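4.2 Changes in the work of the packing staff

At Virkgate, the packing line was staffed by six people before the changeover. Three of them now spend most of the shift recording demonstrations with hand-held grippers, and the others check the arms that were trained on those recordings. Jayawardena and Lavoie logged 1232 demonstrations by December. Staff described the new task as lighter on the back but harder on the wrist -- a point we return to in Section 5.

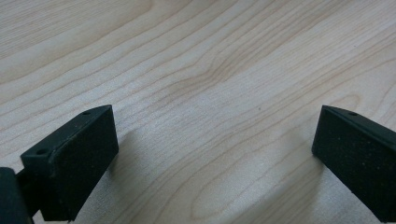 Figure 3. Hand-held gripper, open, over a wood-grain work surface.

Pay did not change with the new duties, and this was the most common complaint in the interviews. One packer, with the line for years, said she was "teaching it my job at my old rate." Supervisors saw the matter differently. They pointed to the shorter training period and to the fact that recording could be stopped at any time for a break. The written job descriptions had not been updated when our visits ended.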